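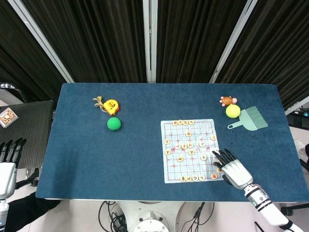
Please don't glue the paper board down yet. Glue and double-sided tape both pull fibers out of felt when they come off, and the nap doesn't come back. Can you tell us how the sheet was stored before you put it on the table, and whether it moves when you slide a piece or only when you pick one up?

Ticket 284
Status: Closed
Opened: June 8, 2021
Product: Tetico xiangqi set, paper board, round pieces
Surface: Liapis felt-top table, dark blue, rounded corners
Category: Board will not stay put

Original message

We have one of your Chinese chess sets in the game room at Hidau. The board is the light paper sheet with the thin red lines. It sits on a felt table. The sheet creeps during play and the pieces go with it. By the middle of a game the board is at an angle to the players and people start arguing about which intersection a piece is on. I was going to put a few dots of glue under the corners. Is that OK, and if not, what do you suggest? Replacing the table is not an option.

Customer, second message

It was rolled, in the tube it came in. We flattened it under some books overnight before first use. It moves when people slide pieces. Most of our players slide. The ones who pick pieces up have less trouble, but their sleeves drag on the near edge.

I have not glued anything.

Support

Thanks. Two separate things could be going on. A sheet that has been rolled wants to lift at the ends, and a lifted end gets caught by a sleeve. Felt is also a poor surface for plain paper. The paper rides on top of the fibers and there is very little grip, and it gets worse if there is dust or lint between the two.

Try these in order and stop when the problem goes away.

1. Take everything off the table, including toys and anything else that lives there. Brush the felt in one direction only.
2. Wipe the back of the sheet with a dry cloth. No water. The red printing on the front can smear if moisture comes through.
3. Roll the sheet loosely the opposite way from how it was stored, hold it for a minute, then lay it flat under weight overnight.
4. Put a thin rubber mesh liner under the sheet, the kind sold for drawers. Cut it a little smaller than the sheet so it doesn't show.

Let us know how far you get.

Customer

Steps 1 and 2 done. We keep a mint-green hand brush with that table, so I used that. A fair amount of lint came up. The tape measure and the balls are in a bin for now, but they will be back on the felt by tomorrow. It's a shared table and the younger kids use it too.

Played one game afterward. Some improvement. It still creeps on long moves, mainly when a chariot goes the full length of the board.

Step 3 tonight.

Customer

Step 3 done. Ends are flatter. The bottom edge still comes up slightly near the right corner. I think someone folded it there at some point. The creep is the same as yesterday.

I don't have mesh liner here. Would a damp cloth under the board do the same job?

Support

No damp cloth, please. It will mark the felt and cockle the paper. A dry rubber band laid flat under each corner will do as a test, but not for regular use. Some rubber leaves a stain on dyed felt if it stays down for weeks.

On the folded corner: lay a sheet of plain white paper over it and press with an iron on the lowest setting, no steam, for a few seconds. Do this on an ironing board and keep the iron off the felt table.

Customer

Rubber bands worked as a test. No creep in two games. So it is grip and not the curl.

I bought a roll of liner from Arnska, the open mesh type. Cut it 2 inches short on each side. First attempt was bad. The mesh was thick enough that the pieces rocked where the paper dipped between the strands. They are light pieces and a few wouldn't sit level. Took it out again.

Support

That sounds like the heavy mesh. Look for a flat non-slip sheet with no holes, or use the mesh in strips along the outside edges only, where no pieces stand. Strips are cheaper if you already have the roll.

Customer

Cut strips, one along each edge, outside the grid. Pieces sit level. Board stayed square through a full evening with both sliders and lifters.

The corner pressed out well enough with the iron. There is a faint crease if you look for it.

One more question while this is open. The lines on the sheet are thin and a couple of our older players have trouble telling whether a piece is on an intersection or near it. Can I go over them with a red pen?

Support

You can, but test on the margin first. Felt-tip ink bleeds on this paper. A hard colored pencil and a ruler is safer. If you'd like a replacement, the large-print sheet is part number 800. It has heavier lines, fits the same pieces, and ships in July. It is 18 inches wide, so measure your table before you order.

Customer

Will try the pencil. The strips are still holding. You can close this.

Support

Closing. Lift the strips and brush under them once a month so lint doesn't build up along the edges.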